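Pruvis hand-held gripper kit

The Pruvis is a pair of hand-held grippers sold as a kit for recording everyday manual tasks, so that the recordings can later be used to train robot arms. It is made by Stoston, a small company in Plirkovton, and it belongs to the family of tools that let a person do a job with a robot's fingers while standing (or sitting) quite comfortably at their own table. No robot arm is needed during recording, and that is a large part of its appeal to colleges, small laboratories and the sort of patient hobbyist who already has a cupboard full of cables.

Background

The kit grew out of a design by Girish Sachdeva, who had been teaching an evening course in automation and wanted something his students could pick up and use in their very first lesson. His early version was a single gripper for the right hand. It was well liked, but it could not manage the many household jobs that call for one hand to steady a thing while the other does the work, and so a left-hand partner was added before the kit went on sale. The name Pruvis was originally a nickname for the prototype, and it simply stuck.

Design and use

Each gripper is held from behind, with the jaws reaching out in front where the user's own fingertips would normally be. Squeezing the handle closes the jaws, and relaxing the hand lets a spring open them again. Position is worked out from printed square markers, which software finds in the recorded video and uses to judge where each tool is and which way it is turned.

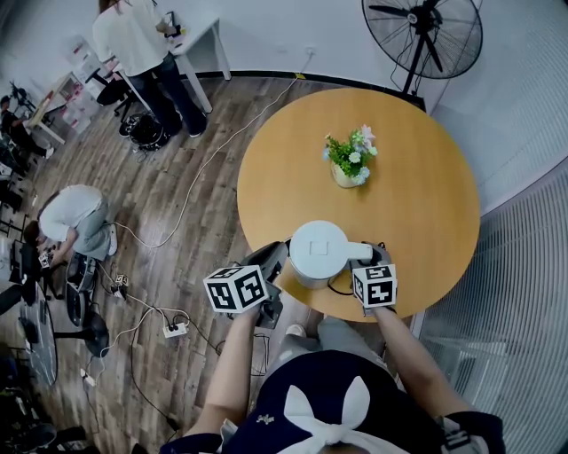
Two-handed recording is the work the kit is chiefly bought for, and most of the tasks in the printed guide are domestic ones: folding a tea towel, putting a lid on a jar, setting out cups. The guide suggests starting with objects that have a good, obvious place to take hold of. A kettle is a fine first choice, as the short handle gives the jaws something definite to close around, while the second gripper stays close by on the other side of the body. The marker cubes ride on top of the tools, one to each gripper, and beginners are gently encouraged to glance at them now and then until keeping them in view becomes a habit. Users are also advised to slow down a little. A person's natural pace at the kitchen table is far quicker than most people imagine, and hurried recordings tend to be the ones thrown away.

A practice set in the guide consists of 100 recordings of one task, with the objects moved to a fresh spot before each attempt. Stoston recommends 300 for anything involving both hands. That sounds a great deal, and it does make for a long afternoon, but the company's advice is to stop for a rest every so often and to share the job between 3 people if they can be found, as everyone has their own way of reaching for things and the variety is useful.

Versions and accessories

The kit is supplied with both grippers, a set of spare jaw tips, a sheet of replacement markers and a carrying bag. Recording software is included for 5 computers, which suits a classroom rather nicely. A wrist strap and a longer cable can be bought separately. Jaw tips are fixed with a single screw and may be swapped in a minute or two, though the smallest washers have a sad tendency to roll under the furniture. 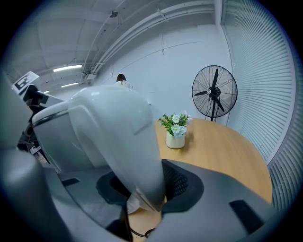 Photo: Stoston, Plirkovton

Cameras fitted to the grippers themselves give a close view of whatever lies beyond the jaws, and this is usually recorded alongside a second view from the user's head. The close view takes in a surprising amount of the room as the hand turns, ceiling lights and window blinds included, so the guide has a friendly page on choosing a recording spot and keeping the lighting steady through a session.

Reception

The kit has been received kindly on the whole. A review in the Adamczyk newsletter, which is read mainly by teachers of technical subjects, praised the comfortable handles and the plain wording of the guide, and found that complete newcomers were making usable recordings before the morning break. The same review was less happy with the weight, which begins to tell on the wrists after an hour or so, and wished for a softer spring for younger students. Stoston added a lighter spring to the spares list the following February.

See also
Learning from demonstration
Teleoperation
Fiducial marker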